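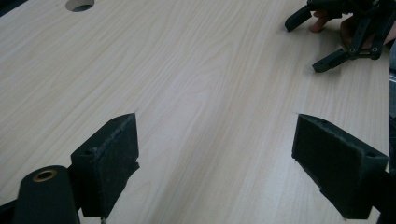 The Last Ferry to Colen

My sister and I had 18 minutes to get from the bakery in Stukgate to the ferry dock, and we spent 4 of them arguing over whether a plum cake can be carried sideways. (It can, if you love it enough!) She took the cake, I took the bags, and down the hill we went with our coats flapping.

Oh, that hill! Every shop had its lights on, and the whole street smelled of bread and river water. It was a Saturday in January, so half the town was walking down with us. A boy on a bike shouted that the ferry was early. We ran. The cake slid to one end of its box and stayed there.

The ferry is called the Dafis and I have loved it since I was small. It's short and wide and painted green, and when the engine starts up the benches hum right through your boots. There were 34 of us on board, by the deckhand's clicker, and a goat. The goat got the best spot by the rail.

Halfway over, the fog came down. I mean all at once, like a blanket thrown over a lamp. The captain cut the engine and we drifted, and for a minute there was only water slapping at the hull. Then an old woman in a yellow hat started to sing. It was the Zetach song, the one every kid on our side of the river learns before they can tie a shoe, and by the second line the whole boat had joined in. My sister does the low part. I had forgotten how good she is!

And from across the water, very faint, somebody sang the third verse back to us.

The captain laughed out loud and turned the wheel toward the voice.

Our aunt was waiting in her kitchen with the kettle on and no patience at all. She had scrubbed the table that afternoon, the big pale one our grandfather bought for 600 and never stopped bragging about. When we were little we used to lie with our chins on it and pretend the lines in the wood were the river, all the way down to the sea. I put my chin on it again while she hunted for plates.
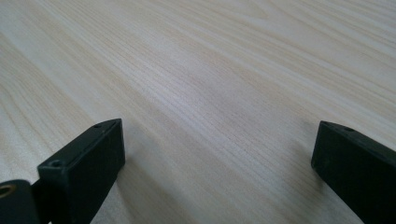 What Was Left of the Cake

It had become a sort of hill. My aunt opened the box, looked in for a long time, and went to get spoons.

"Who was singing?" my sister asked her. "On the dock, in the fog?"

"Eat," said my aunt, and she was humming the fourth verse as she poured the tea.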